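Chapter 4
Staffing Levels and Dependency in Residential Care

4.1 Introduction

The number of staff a residential home needs on each shift depends on the residents as well as on the number of beds. Two homes of equal size may differ widely in the hours of care they must provide. This chapter sets out the methods used to measure dependency and to turn the result into a rota.

Dependency is normally scored under headings such as mobility, eating, continence, cognition and night-time needs. Each resident is assessed on admission and again after any marked change in health. The scores are added and converted to weekly care hours by means of a fixed table.

4.2 The Strand and Denby homes

Two homes are used in the worked calculations. Strand has 70 residents, most of whom walk unaided. Denby is run as two linked houses with 127 residents, many of them living with dementia. Section 4.5 shows how a budget of 600 care hours is divided between day and night shifts in one wing at Denby, and why an even split leaves the early evening short of staff.

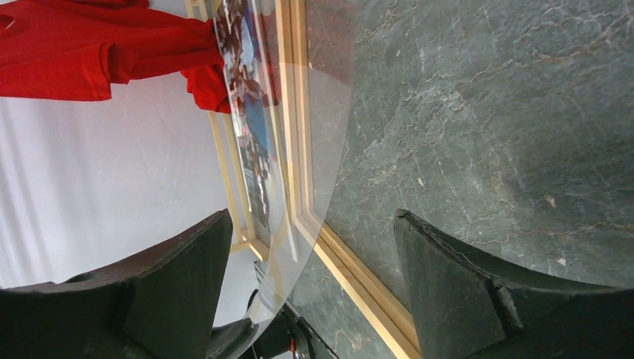 Figure 4.1 Pale wall and mottled grey-green marble surface, with two dark grey gripper fingers.

4.3 Terms used

Care hours: time spent in direct contact with a resident, including help with meals and washing. Handover, training and record keeping are counted separately.

Baseline rota: the lowest staffing at which every assessed need can be met.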